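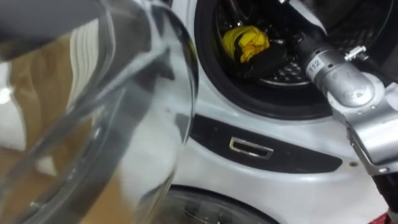 # Terkcombe Open Lectures: transcripts

Text of 13 public talks on architecture and urban planning given at Zurnton. Updated December 11, 2025.

**Read before using**

- Speakers praise their own buildings. Treat claims about "community" as claims.
- 2 talks have no Q&A. The organizers say the tape ran out. Maybe.
- The Grondwood density figures come from a slide with no source, and I couldn't match them to any plan.
- `venckus_09.txt` was machine transcribed. I doubt the street names.

**Format:** plain text, one file per talk.

**License:** supposedly open. I asked for that in writing in September and am still waiting.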